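Getting Stuck-On Labels Off Jars

I save every jar that comes into this house, and I used to lose whole afternoons to sticky labels (August is jam month, so there are a lot of them!). Fill the jar with hot tap water, let it stand 15 minutes, then peel slowly from a corner. 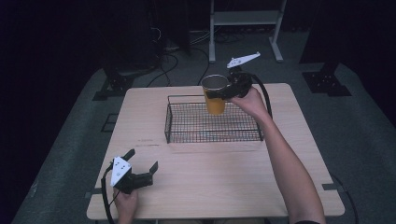
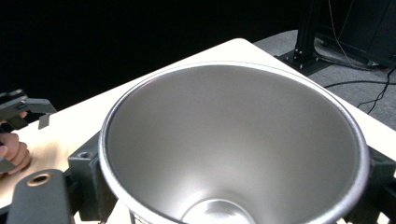
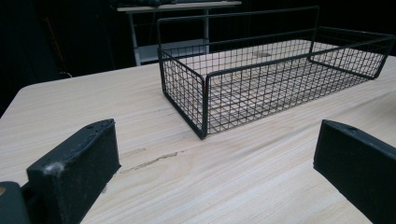

For the gummy bits left over, mix equal parts baking soda and cooking oil, smear it on thick and go have a coffee. It rubs right off with an old dishcloth. Wash the jar in soapy water after, or the new label won't stick.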